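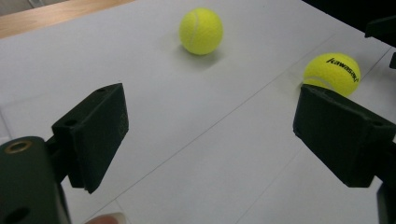 Figure 2. Two tennis balls on a white surface.

3.2 Ball condition and player perception

Clubs in the Hurmont district replace their practice balls on very different schedules. Doltisby opens new balls every eight weeks through the outdoor season, while Toom keeps its balls in use until members complain. Neither club had a written policy when we first visited in January. The coaches we spoke with described a "dead" ball in terms of sound and feel, and only one of them had ever used a drop test.

We were interested in whether adult recreational players notice wear at the point where coaches would discard a ball. Players at both clubs were asked to rally for 30 minutes with balls from a mixed basket and to set aside any ball they considered unfit for practice. They were not told the age of the balls. After the session each discarded ball was matched to its log entry, which recorded the date of opening and the court surface on which it had mainly been used.

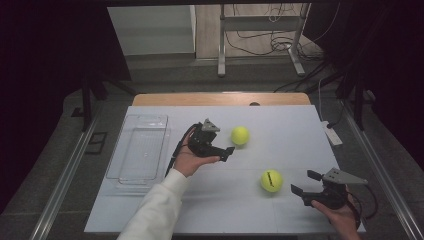 Discards did not follow age closely. Players at Toom, who are used to older balls, kept many that players at Doltisby rejected within the first few games. Colour seemed to matter more than we had expected. Balls that had greyed from use on damp acrylic courts were set aside early, even where their rebound was still within the range we had set for practice use. Several players said they found a faded ball harder to pick up against the back fence, particularly in the late afternoon, and judged it worn for that reason.

Felt condition was the second most common complaint. Balls with raised, fluffy felt were described as slow or heavy, and those worn smooth as skidding. Loss of pressure was mentioned less often, although it was the main concern of the coaches at both clubs.

These results should be read with some caution. The sessions were held outdoors and the light changed between them. Players also talked to one another during rallies, and a ball criticized by one person was more likely to be rejected by the next. The later sessions at Brastton, described in Section 3.3, were held under indoor lighting, and players there were asked to keep their opinions to themselves until the end.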